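**Two cups for desk sorting – does anyone keep this up?**

**gion_h**
My sister swears by the Trolteletti method: two cups at the back of the desk, one for keeping, one for "deal with it by Sunday". I've cleared my table to try it. Not convinced. The small bottle is already the awkward customer. 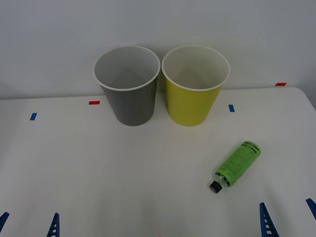 *Grey for keeping, yellow for dealing with. Bottle undecided.*

**suqin_q**
Cups are fine for pens. For anything else they're a bin with good manners. I had a pair in March and ended up with about 340 paper clips and a dead battery.

**Hanyu Duan**
Disagree with Suqin. The point is that they're small, so you have to empty them. I've used two for a year at work and my drawer has never been better. What have you put in so far, Gion?

**gion_h**
One green ridged thing, in the yellow. Grey has nothing in it.
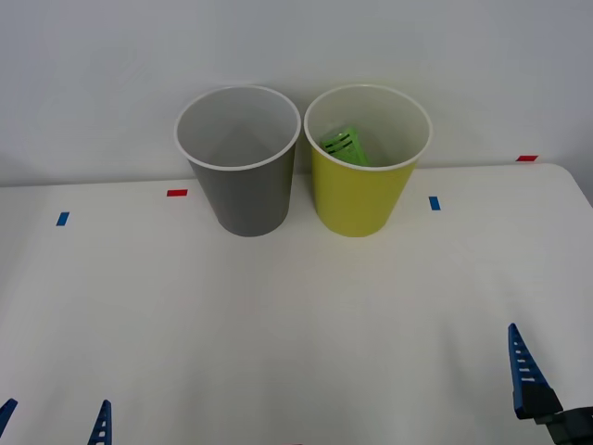
*The green bit, leaning against the side of the yellow cup.*

**suqin_q**
So you've moved one bit of clutter into a cup. Well done Trolteletti, how much is the book?

**ginevra.piras**
Don't buy the book. It's 200 pages and most of it is about his shed. I'd also question having them that close together – knock one and you knock both. Mine are at opposite ends of the shelf.

**Hanyu Duan**
Mine touch and I've never knocked them over.

**ginevra.piras**
You don't have a cat.

**gion_h**
No cat here either. I do like them at the back, out of the way of my elbows.

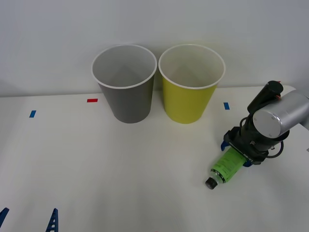
*Still side by side, near the wall.*

**suqin_q**
Paper cups though? Get something with a bit of weight. Irkberg do a heavy pot that would see you out.

**Hanyu Duan**
Or spend nothing and see if he's still using them in a month.

**gion_h**
I'll give it until the end of the month. The bottle can go in the bathroom.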